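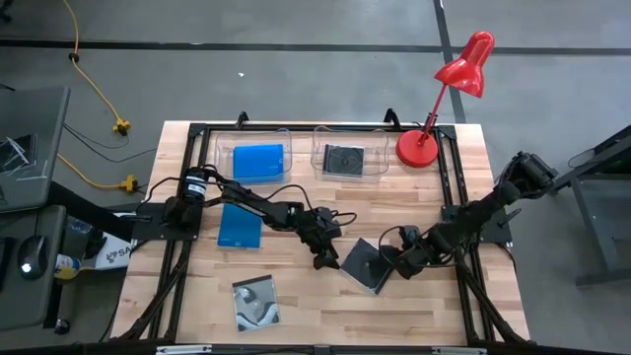 Despina Tudose asked under our last post whether the sorting exercise is meant to be a race, and whether first-year students are at a disadvantage because of it. We are grateful for the question and will answer it in this thread, together with some notes on how the Enell Student Robotics Project is being run this term.

The exercise is not timed. Each team is asked to have the two arms pick up disc cases from the table and place them in the clear bins. A case counts when it is lying flat in a bin and the gripper has let go of it. A slow, steady run is marked in the same way as a quick one.

First-year and final-year students work in the same teams. Places were given by ballot, and no one was asked for earlier experience of programming.

On the choice of task: disc cases are thin, smooth and hard to lift from a flat surface. A student who can pick one up by hand without thinking will often need several sessions to teach an arm to do so. The teaching staff at Gorlow consider this a fair test for a beginner and a useful one for a more advanced student.

The work is done by demonstration. Students guide the arms through the task, the movements are recorded, and the recordings are then used to train the program that will later run the arms without help. The project has set a target of 969 recorded attempts across all teams before the close of term. At the time of writing, 700 have been accepted.

An attempt is accepted when the log is complete and both arms have returned to their starting position. Attempts in which a case is dropped are kept, provided that the student has marked them as such. We would ask teams to be careful on this point – unmarked drops were the most common fault in the October review.

Gitau Nyanda's team has proposed that one arm should push a case towards the other before it is lifted. The proposal has been approved for all teams. It must be written into the run sheet beforehand, so that pushed and unpushed attempts can be told apart.

Ye-seo Jin has prepared a short guide to closing the gripper on a thin edge. Printed copies are in the tray outside the Vultham room, and students joining after the half-term break should read it before their first session.

A reminder on conduct in the room. Hands are to be kept outside the table frame while the arms are powered. One member of each team stays at the stop button throughout and does not take part in guiding the arms. Bags and coats should be left on the hooks by the door.

Sessions last two hours and teams should arrive ten minutes early to sign in. A team that is unable to attend should write to Aisyah Sutanto by noon on the day before, so that the place can be offered to the waiting list.

The public showing will take place in November in the Gavrilă Hall, which seats 280. Each team will present one run under its own program and one run guided by students. Families are welcome. Tickets are free, but must be reserved through the project office.

Paula Filip has asked us to add that written reports are due one week after the showing. The report should state what was tried, including what did not work, and need not be longer than four pages.

Further questions may be left under this thread. Replies will be posted between 2 and 4 p.m. on teaching days.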